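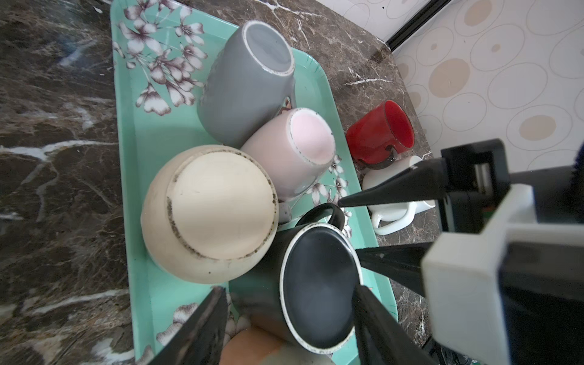 How to Descale a Kettle

Tap water in Ullport is mostly rock, so I do this every June and whenever the tea crunches.

Fill the kettle halfway with equal parts white vinegar and water. Boil, switch off, wait 30 minutes.
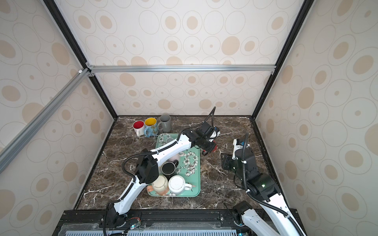 Pour it out and wipe the inside with a soft cloth. Stubborn patches get a second round and some muttering. 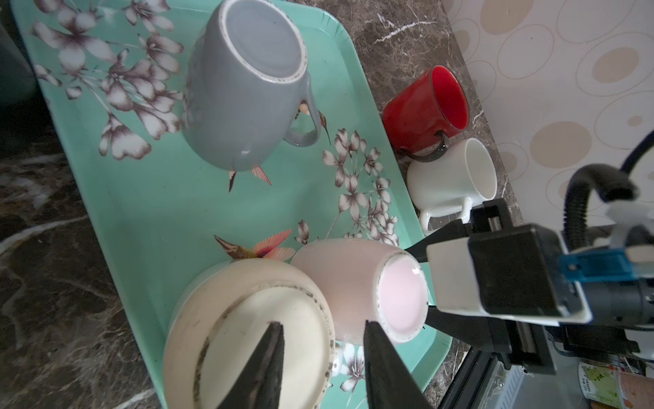

Rinse twice, then boil plain water and dump it. Park the kettle by your upside-down mugs and sniff. Salad? Rinse again.
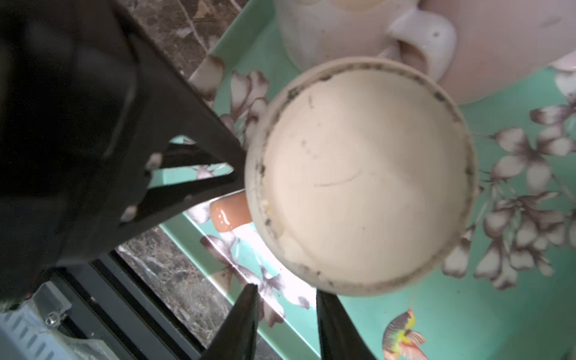
A cream-colored bowl with a grimy rim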